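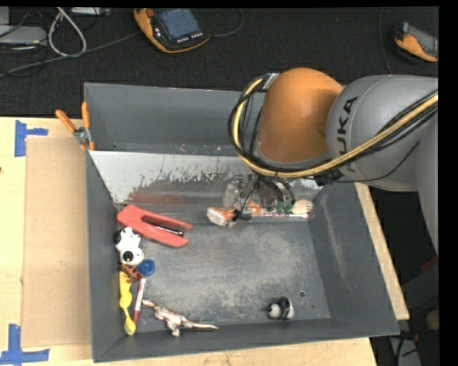
Which bin should I use for desk and shop supplies?
Any rigid bin with a flat floor will do. We keep ours on a table at the Trorkum supply room, and small tools go straight in. A dark gray one hides dirt well, though the floor still gets scuffed, and a red stapler-type tool is easy to spot against it. Bright handles help more than labels do.

Do holes in the floor matter?
Small ones are fine for tools. Don't put loose staples, pins or screws in a bin with holes. Use a lidded box for those.

How many bins can I borrow?
Members can take 2 at a time, 3 if you have cleared it with Judit Vörös. Bins are due back in 20 days.

My bin came back scratched. Do I pay for it?
No. Scratches and worn patches are normal. We charge for cracks and broken rims only.

How do I clean one?
Warm water and dish soap, then a soft cloth. Skip scouring pads - they leave marks that hold grease.

Can I leave staples in the stapler?
Please empty it first. A box of 1000 is kept at the front desk, so you can refill when you check it out again.

Who do I ask about a missing tool?
Azra Zupan, at the front desk. Tell her which bin it was in.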